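The Left Shoe

Item 7 on the Faltness inventory was a pair of shoes. The house had been sold, and everything in it was to be listed, priced and boxed for Miltley within the month. I had done roughly 200 lines by then. Most took a minute.

The form asked for color, material, fastening, condition. I wrote black, leather, single strap with buckle. Under condition I wrote that the toe cap held a shine and the patterned part behind it did not. The lining was gray. I put down no size — the stamp had worn off.

The right shoe was not in the hall cupboard. It was not under the bed or in the trunk marked Priltcombe. A pair would bring 20. One shoe would bring nothing, and the rule for single items was disposal.

I left the line open and went on to the coats. In the lining of the third coat was a receipt from Bajpai, shoe repairs, dated 1/10/22. One shoe, right, new heel. Paid in advance. Not collected.

The shop was still there. I walked over with the receipt and came back with a paper bag, then changed the quantity on line 7 from one to two.

Left shoe, black leather, silver angular buckle, on the table.
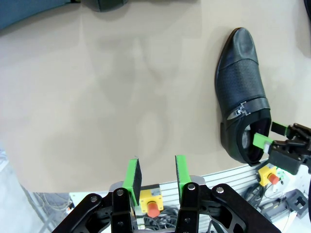 Line 8

Coats, wool, three. One with the lining open at the hem.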